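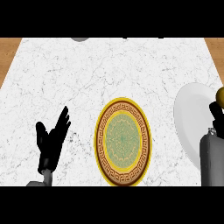 Week 2: Attachment styles and rumination

Notes by Yiran Gu, typed up fast, tell me if something's missing

Where we got to last time: wanting someone vs. being attached to them. Not the same system, overlap a lot.

Anxious style
- scans for signs. Slow reply = bad news
- asks for reassurance, gets it, relief is short, asks again
- protest behavior (going quiet on purpose, hinting at other people)

Avoidant style
- looks calm. Often isn't, see the heart rate stuff in the reader
- idealizes an ex once the ex is safely gone
- "I just need space" can be true and still be avoidance, dont over-diagnose

Mixed. Femke Verbruggen covers this in February so only a line here: wants closeness, panics when it comes.

Rumination
Going over the same ground with no new information. Problem solving ends in a step you can take, rumination ends where it began. Test for clients: did the last 15 minutes produce anything you could write down?

What helps (evidence mixed, some of it thin)
- set worry time, same chair same hour
- naming the thought out loud
- less checking of phones. Delay first, then cut down
- sleep!! always ask about sleep

What doesn't help much: arguing with the thought, asking five freinds the same question.

Reading: Þrastardóttir handout, first half only. Skip the scoring table, it's from the old version.

Written work: case reflection, about 1000 words, due 28th November. Change all names. Do not use your own partner as the case, please.

Next week: grief after a breakup, and why contact rules get broken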